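Print this page | E-mail this page

Search this site Go Enter keywords All pages Handouts only

Course handout 6: Learning a suturing task from demonstrations

Instructor: Xiaoyan Yu
Last updated Aug 22, 2020

These notes cover the second half of the unit on imitation learning. Read them together with the chapter on behavior cloning. You will need the material on action spaces for the homework.

1. The problem

We want a policy that takes in camera video and the state of two arms and puts out motions for both. The test task is a simple interrupted stitch in soft tissue. Suturing is a good test because it has long stretches where small errors add up. The needle has to be held at a usable angle, pushed along its curve, picked up on the far side and handed back. Then the thread has to be managed, and thread does not stay where a rigid-body model says it should.

The method we look at is the one the Civo group used. Their training set had 811 demonstrations recorded by teleoperation. Of these, 600 were used for training and the rest were held back for tuning and for the offline tests in section 4.

2. Splitting the task

The demonstrations were cut by hand into four phases: needle positioning, needle drive, extraction and regrasp, thread handling. Each phase has its own start condition. A small classifier looks at the current picture and picks the phase, and the policy is given the phase label as an extra input.

Thread handling is the hardest phase to label. The needle can be held securely in one tool while the suture stands in a loop over the incision and the other tool is open next to it. An annotator looking at one picture cannot say if the open jaws are closing on the thread or letting it go.

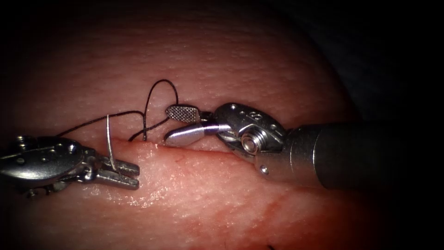

Hiba Rawashdeh wrote that she would drop the phase labels altogether and give the policy a longer history, because two annotators on her project could not agree on where extraction ended and thread handling began. She has a point. In the Civo data the boundary between those two phases was the one that got corrected most often. We keep the labels in this course because they make it easier to see which part of the policy is failing, but a history input is a reasonable choice for your final project.

3. Action space

There are three options to compare.

Absolute: the policy gives the tool pose in the robot base frame. This is easy to record, but cable-driven arms have joint errors that change from one setup to the next, so the same command lands in a different place.

Camera-relative: the pose is given in the camera frame. This handles a moved camera fairly well but still depends on a good calibration between arm and camera.

Relative: the policy gives the change from the current tool pose. Errors in the base position mostly cancel over a short motion. The cost is drift over long motions, which the policy has to correct from what it sees.

The group trained the same network with all three. Relative actions did best in every phase. The gap was largest in needle drive, where a small offset at the entry point changes the whole path through the tissue.

4. Evaluation

Each version was run for 100 trials on tissue samples that were not in the training data. A trial counts as a success only if all four phases are finished without a person stepping in. Partial results are given by phase. When you report your own results, do the same – a single success rate hides too much.

Note that the offline error did not predict the order of the three versions on the robot. The absolute version had the lowest offline error and the worst trial results. Keep this in mind before you spend a week lowering a validation loss.

5. Homework

a) Using the log files in the Turkulon folder, compute the relative actions from the recorded poses. Watch the order of the rotations.

b) Plot the drift of each arm over one full demonstration.

c) Write half a page on how you would detect a dropped needle from the joint readings alone.

Hand in by the end of the week. Late work goes to Fengying Pan.

Comments (3)

Yiran Tan
In 5a, are the rotations taken in the tool frame or the camera frame? The readme in the folder says one thing and the column headers say another.

Xiaoyan Yu
Tool frame. The column headers are left over from an older export and I will fix them.

Cuiping Xue
For 5c I found that grip current works better than jaw angle. Jaw angle barely changes with a thin needle. Is it OK to use current if we say so in the write-up?

Print this page | E-mail this page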